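How to tell whether a robot arm could do one of your kitchen jobs

My sister-in-law Sorcha asked me last March when she could stop washing up. She'd seen a clip of a pair of robot arms folding a tea towel and felt she'd been promised something. I've been messing about with arms for a good while now, first at Stostus and then on my own bench, so I get this question a lot, and I've ended up with a sort of home test for it. You don't need a robot! You need a chore, a pair of kitchen tongs and a bit of patience.

Step 1. Pick one small job

"Doing the dishes" is far too big. "Lift a flat thing out of a shallow dish of liquid" is about right. Write it down as one line with a clear finish, so you'll know when it's done. Mine usually start with pick up, put down, wipe or pour.

Step 2. Do it with tongs

Take one pair in your good hand and keep the other hand behind your back. Most simple grippers have two fingers that open and close, so tongs are a fair stand-in (if anything they're kinder, as you can feel a slip through the handles). Try it 7 times and put a tick or a cross for each go. If you can't manage it, go up to two pairs of tongs, one in each hand, and see whether it gets easier. Tipping a bowl usually does. Peeling something flat off a smooth bottom often doesn't.
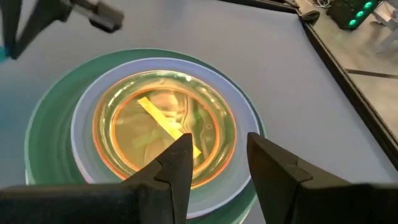

Step 3. Look for the nasty bits

Clear glass is a pain, because depth cameras tend to see straight through it or pick up nonsense from the rim. Liquid is worse. It shines, it bends the look of whatever is lying in it, and it moves when you nudge the dish. Thin flat things give the fingers no edge to get hold of. Go through your chore and put a mark next to each of these. One mark is fine, two is a proper project, and with three I'd go and put the kettle on first.

Step 4. Move everything a bit

Now shift the dish a hand's width, turn it, swap the plate for a different colour and do the job again. You won't even notice the change. A machine that has learned from watching people do the task may well notice, and my friend Chaltu once ran 124 tries of a spoon job that fell to bits when she changed the tablecloth.

Step 5. Give it a score

Ask how often it has to work before you'd leave the room. For socks into a basket I'd put up with a fair few misses out of 100. For anything with glass or a full dish, I want hardly any, and I'd still lay a towel down.

As for Sorcha, we did her washing up with tongs one evening. She got through the mugs, gave up at the roasting tin and has gone back to rubber gloves for now.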